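Speaker notes, Seltton internal standards session, June
Speaker: Rizwan Orakzai
Topic: Naming and release rules for simulated manipulation tests

Slide 1. Scope
Covers the Janjua test set only. Primiston hardware trials have their own rulebook and are out of scope. Take questions on hardware after the break.

Slide 2. Where we stand
111 test setups in the set. 58 pass the current release check. Most failures are paperwork: missing seed, missing units, success condition written as "robot does the task." Read one failed entry aloud, then move on.

Slide 3. Success conditions
Every condition must be computable from simulator state. State the object, the target pose or region, the tolerance and the time limit. Default tolerance is 5 mm. Default limit is 900 simulation steps. A deviation needs a written line in the setup file, signed by the setup owner.

Slide 4. Start states

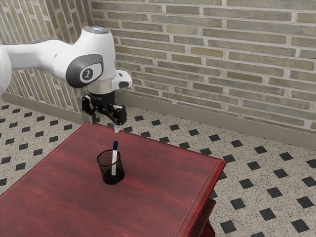
A start state is complete when a second person can rebuild it from the file alone. Gripper opening, arm joint values and all object poses are required. List a container and its contents as separate bodies. For the mesh pen holder with one marker in it, that means two entries, and the marker entry includes its lean. "Marker in holder" is a relation and does not replace a pose. Record the gripper as open with a value in millimeters. Room finishes such as brick and floor tile go under visual settings, with texture version.

Slide 5. Changes after release
No silent edits. Any change to a pose, mass or friction value gets a new version number, and old results stay with the old version. Ama rejects uploads where the two do not match. Show the error message if the demo account works.

Slide 6. Open items
Friction defaults for thin-walled objects. Owner for the retired setups. Draft text goes out after this session, comments to Rizwan.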